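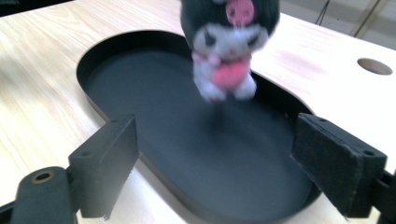 How many soft toys does one household need? Fewer than 40, going by the size of our shelf.

1/ Started the great plush cull after breakfast. The Kuromi with the pink heart stays. I was told this before I'd opened my mouth.

2/ Keep pile: enormous. Charity pile: one sock.

3/ Bought a Hindico storage hammock in November to solve all this. It holds 30 small ones or a single bear with ambitions.

4/ Have now been asked to put them back "in the order they like". There is an order. I've got it wrong twice.

5/ Charity pile update: the sock's been claimed.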